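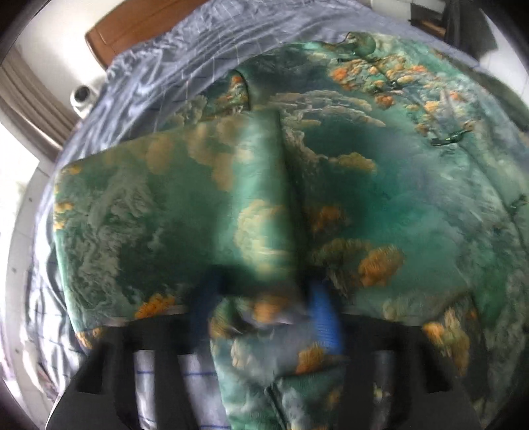 Lettre interne > Atelier Cuautle > Plier une couette, suite

Depuis lundi, l'équipe Cuautle travaille seulement sur la literie. Plusieurs abonnés de cette lettre nous ont demandé où en est cette partie du projet, alors je prends ici un peu de place pour raconter.

Le principe reste le même que pour la vaisselle et les serviettes. Une personne tient la pince à la main, avec la caméra fixée dessus, et elle fait la tâche comme elle voudrait que le robot la fasse plus tard. Le logiciel Skonano enregistre les images, l'ouverture des doigts et le déplacement de la main. Il n'y a pas de bras motorisé pendant cette étape. C'est assez commode, car on peut aller dans une vraie chambre avec un petit sac et commencer au bout de 15 minutes.

Une couette est plus difficile qu'une serviette, et je dois avouer que nous avions mal estimé la différence. La serviette garde à peu près la forme qu'on lui donne. La couette est lourde, épaisse, et si le tissu est satiné elle glisse sur elle-même. Quand on saisit un coin avec deux doigts de pince, le reste ne suit pas toujours. Il faut alors prendre une bonne poignée de tissu, la serrer, tirer doucement vers soi, lâcher, reprendre un peu plus loin. Les personnes qui débutent veulent souvent tirer d'un seul coup. Le pli part de travers et l'on doit recommencer la démonstration depuis le début.

Nous avons donc fixé quelques habitudes pour toute l'équipe :

– étaler la couette complètement avant de lancer l'enregistrement ;
– rabattre d'abord un côté, puis s'occuper de l'autre ;
– garder la zone de prise au milieu de la vue autant que possible ;
– faire une courte pause, pince ouverte, entre deux saisies ;
– ne pas corriger avec l'autre main, même pour un petit faux pli.

La dernière règle est celle qu'on oublie le plus. Moi-même, j'ai gâché 2 séries la première semaine en lissant le tissu par réflexe. Le robot n'aura pas cette deuxième main, il faut donc lui montrer comment il se débrouille sans elle. Par contre, les démonstrations où la pince rate une prise et la reprend tout de suite sont conservées. Elles sont même très utiles, et Grorketness nous a demandé d'en garder davantage.

Concernant les motifs, une question est revenue plusieurs fois : est-ce que les tissus unis sont plus faciles ? Pour la personne qui plie, cela ne change rien. Pour l'apprentissage, nous préférons varier. Une couette verte avec des nuages et des fleurs orange donne beaucoup de repères à la caméra, mais un modèle qui n'aurait vu que celle-là serait perdu devant une couette blanche. Même chose pour les draps, avec ou sans lignes, et pour la lumière qui vient d'une fenêtre avec des stores.

À ce jour nous avons 552 démonstrations de literie validées, et il en manque quelque 300 pour la version que Cledora doit tester en juin sur son propre bras. Le tri prend plus de temps que la collecte. Chaque enregistrement est revu à vitesse normale par une autre personne que celle qui l'a fait, et nous notons le moment où chaque pli commence et finit.

Si vous souhaitez participer, nous cherchons encore des chambres avec un lit accessible au moins de deux côtés. Vous pouvez garder votre couette habituelle – nous apportons la pince, les batteries et de quoi tout remettre en place ensuite. Les gauchers sont spécialement les bienvenus, nous en avons très peu dans la collection. Il suffit de répondre à cette lettre en indiquant la taille du lit et les heures qui vous conviennent, de préférence le matin.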